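Section 3: Planning and Budgeting Your Bench Setup

You have read the safety section and you know what your arm can lift. Now comes the part I enjoy most, which is working out what goes around it! A Prorka arm on its own is half a purchase. The table, the curtains, the grips, the litter (yes, litter, if you are following the household chores track) all cost something, and people who plan for them early get running a lot sooner.

Work through the steps in order with a notebook or a spreadsheet open. You don't need prices to begin with, only a list.

3.1 Pick the chore first

1. Write down one chore you want the arm to do. One! "Kitchen stuff" is too wide. "Scoop a litter tray into a lined bin" is a chore you can shop for.
2. Under it, list every object the chore touches. For litter scooping that means the tray, the litter, the scoop, the bin and the bags, plus a clip if you want the bag held to the rim.
3. Mark each object as one you own, one you can borrow or one you have to buy.
4. Put a second copy of anything the gripper will hold on the buy list. Handles get chewed up.

Note: Buy the ordinary store version of each object. Specially made props are lovely, but you will wait for them, and replacing one in a hurry is no fun.

3.2 Budget for handles and grips

Most household tools have handles shaped for a human palm, and a two-finger gripper would much prefer something round, a bit soft and not slippery. Racket overgrip is a wonderful thing for this. It costs very little, goes on in a few minutes and comes in colors that stand out well on camera.

1. Measure the thickness of each handle at the spot where you want the fingers to close.
2. Compare it with the opening width on your gripper's spec card. Leave room for the tape, which adds more than you expect once the turns overlap.
3. Order enough tape to wrap each handle twice over the life of the project.
4. Add one spare set of fingertip pads per gripper.

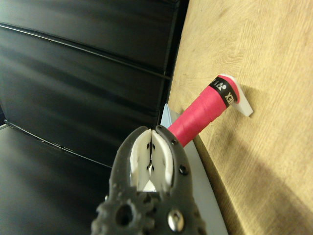

5. Add a small packet of spare finger screws to the same order. The Praketti pad kit comes with the pads only, so check what your supplier includes before you pay for shipping twice.

Caution: Do not wrap a handle while the arm is powered. Take the tool off the table, wrap it, and press the end of the tape down firmly before you put it back.

3.3 Plan the table and the space around it

You want a steady table with room on all sides and a background that stays the same from morning to evening. Light from a window moves a lot between 9 a.m. and 4 p.m., and your camera will notice every bit of it.

1. Lay your chore objects on the table you have in mind, in the places where they will be used.
2. Mark the reach of the arm with painter's tape. Every object should sit well inside the line.
3. Stand where the operator will stand. Can you get to the power switch without leaning over the arm? If you can't, you need a different table or a longer switch lead, and either one goes in the budget.
4. Price a set of plain dark curtains and freestanding poles. Check the size of the pole bases, as they take up floor space and you don't want to trip on them.
5. Leave a walkway behind the curtains if the room allows it.

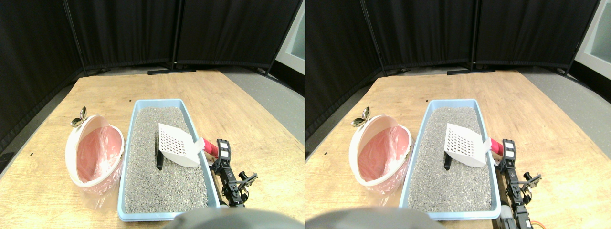 6. Set aside money for things that get used up. Litter, bags and tape all belong on a monthly line of their own, separate from the equipment. We put ours on the equipment line in the first year and spent most of April untangling it.

Caution: Cat litter is dusty. Keep it away from open joints and vents, and pour it into the tray before you bring the tray to the table. Add a handheld vacuum to your list if you don't already have one.

3.4 A sample budget

These are the totals from our own second bench at Sayce, in dollars, so you have something to hold yours up against. Yours will come out differently and that's fine.

Arm, gripper and mounting plate: 3441
Cameras, table, curtains and poles: 1314
Chore objects, tape, pads and screws: 300

The smallest line is the one that people leave out, and it is the one you will dip into every week. I would protect it before anything else on the page.

Note: If you have to trim, trim the cameras first. You can start with a modest pair and upgrade once you know what the chore demands. Please don't trim the table. A wobbly one will have you redoing your calibration over and over.

3.5 Before you order

1. Read your list out loud to someone who will use the bench. They will catch something.
2. Check delivery times. Arms ordered through Plasley ship separately from their mounting plates.
3. Order the consumables last so they aren't taking up shelf space while you wait for the arm.

Go on to Section 4, Mounting the Arm, when the plate is in your hands.

Comments

Obaidul Sultana
Great section, thank you. We wrapped a spatula and a dish brush with overgrip last month and the difference was huge. One addition to 3.2: start the wrap at the tool end. The overlaps then face the other way and the fingers don't catch on them as much.

Yavuz Kurtuluş
Does the 1314 include lights? I'm working in a basement and can't see where they would go.

Obaidul Sultana
@Yavuz I read it as no lights. We put ours on the table and curtains line.

Contact the Sayce bench team | © Sayce, all rights reserved | Back to top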